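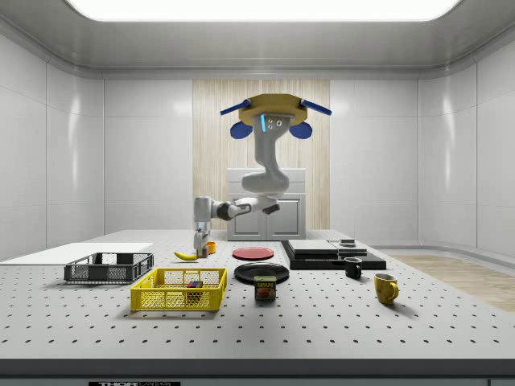
A reader wrote in after our piece on flat-pack storage to say that the Ondent base cabinet was fine for the first winter, but the doors had dropped enough by December that they rubbed every time she opened them. She wanted to know whether the newer version was any better, and whether it was worth paying extra for the Plemthorpe. We had already bought an Ondent for the laundry, so this review covers the first question properly and the second one only in part.

Posted Nov 17, 2021

The current Ondent comes in two cartons. Ours arrived with a crushed corner on the larger one, though the panels inside were unmarked. The instructions are drawings only, and the step for the back panel is printed before the step for the fixed shelf. Do the shelf first. If you follow the printed order you will have to slide the back out again to get at the cam locks.

Assembly took one person most of an afternoon. The pre-drilled holes lined up everywhere except the lower hinge plate on the left-hand door, where I had to open one out with a bradawl. The screws supplied are soft. Use a hand screwdriver for the hinges, or set the clutch on your drill low.
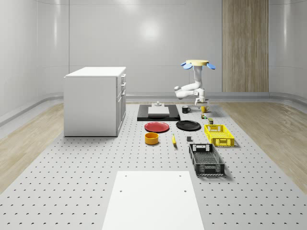 Supplied by Wutmont

The hinges are the main change from the old model. They now have a cam adjuster for height as well as the usual side screw, and the doors have needed one small adjustment in the months we have had it. I can't say how they will go after a few years. The warranty is five years on the carcass but only two on hinges and runners, and you need to keep the receipt.

The outside width is 523 mm, so measure before you order if you are filling a gap between a wall and a washing machine. The skirting board caught us out. We ended up scribing the side panel, and the raw edge needed two coats of enamel to seal it against damp.

Each adjustable shelf is rated to 15 kg. With detergent, a bucket of pegs and the iron on the middle one there is a slight bow, visible if you hold a ruler against it. Paint tins should go on the bottom.

The finish wipes clean with warm water and a bit of dish soap. It does show fingermarks around the handles, and the edging on the door bottoms is thinner than I'd like for a wet room. There are no marks on it yet.

As for the Plemthorpe, I have only used one at a relative's house. The doors feel heavier and the shelves are thicker. It costs roughly half as much again, and the legs are sold separately. For a kitchen I would pay that. For a laundry or a garage the Ondent does the job, provided you check the hinge screws after the first month.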